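Kivach Repair and Sewing Room – spring progress report to the Lamont Fund

Hi all,

I know the form asks for "key outputs" first, so I'll get those out of the way and then tell you how it's really been going. Since the last report we've run 14 open evenings, all on Mondays, and 11 of them were full before the doors opened. People have brought in coats, curtains, a tent, two wedding dresses and a truly heroic number of jeans. We've mended or altered 100 pieces so far, which was the target for the whole year, so I'm pretty happy about that!

The machines first. You paid for the two heavy-duty ones from Burnano and they've been worth every cent. We had them going through canvas on the first night. The tension on the second one drifted in March and I spent a whole evening swearing at it (quietly, there were kids there) before I found lint packed under the bobbin case. We now clean both at closing time and it hasn't happened again. The overlocker we already had is another story. It still skips stitches on anything stretchy, and the repair shop in Nevodport wants more to fix it than we paid for it. I'd like to talk about that before the next payment if you have time.

Teaching has gone slower than I wrote in the plan. I'd pictured everybody moving from hems to zippers in a month or so, and that was me being way too cheerful. Most folks come straight from work, they're tired, and they want the pants done. So I've split the evening: the first half is drop-in mending with help, and the second half is a proper lesson for anyone who wants to stay. It's been much calmer since we did that, and the same faces keep showing up for the second half, which makes me think they're really learning something.

Cutting out is still the part that scares people. I've started each lesson with it – laying the fabric flat, finding the grain, pinning, and only then picking up the scissors. We practice on cheap cotton so a bad cut doesn't hurt anybody's feelings or wallet. 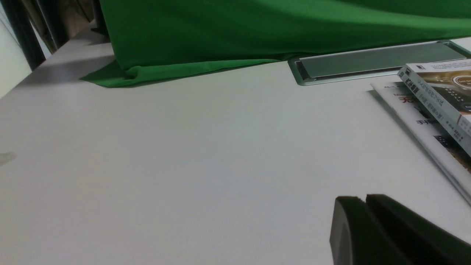
One of the Monday regulars told me she'd had a sewing machine in her closet for years and had never dared to thread it, and that she went home after the zipper lesson and did both kitchen curtains in one weekend. She also said we should start half an hour later, because the bus from Nevodport gets in too late for her to catch the beginning. I've asked around and she's not the only one, so we'll try the later start next month.

Money. We're under on thread and needles and over on fabric, mostly because I bought a big roll of lining while it was on sale. The spreadsheet is attached and the roll is marked in the notes column. Rent hasn't changed. The electric bill went up a little, as you'd expect with the irons on all evening.

Still to do: the kids' afternoon, which I've pushed to the summer break, and the printed guide to basic repairs. I have a draft of the guide and it runs to 13 pages, which is too long, so I'm cutting the section on darning down to the one method people use. I'll send it over when it's fit to read.

Can you let me know by Friday if moving the leftover needle money to the overlocker repair is okay?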